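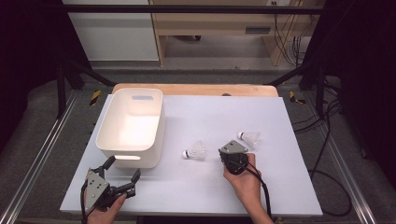
Zwei weiße Federbälle neben einer Kunststoffbox

Federball (Spielgerät)

Lesezeit: 2 Minuten

Der Federball, im Vereinssport meist Shuttlecock genannt, ist das Spielgerät beim Badminton, und ich gebe zu, dass ich ihn lange unterschätzt habe! Er besteht aus einer runden Kappe und einem Kranz, der bei Turnierbällen aus 16 Naturfedern gefertigt wird (meistens Gans, manchmal Ente). Die Kappe ist klassisch aus Kork und mit dünnem Leder bezogen. Ein Ball wiegt rund fünf Gramm und fliegt immer mit der Kappe voran, egal wie schief man ihn trifft – das liegt am Schwerpunkt und am Luftwiderstand des Kranzes.

Bei uns in Lirkeck spielen wir freitags in der Halle, da gehen an einem guten Abend schon mal 13 Bälle drauf. Nylonbälle halten deutlich länger, fühlen sich für mich aber stumpf an, gerade am Netz. Trockene Federn brechen übrigens schneller, deshalb bedampfen viele ihre Bälle vor dem Spiel kurz.

36 Kommentare · 23-mal geteilt

Ähnliche Artikel
Badmintonschläger
Naturfeder oder Nylon?
Hallenböden im Vergleich
Spielregeln im Doppel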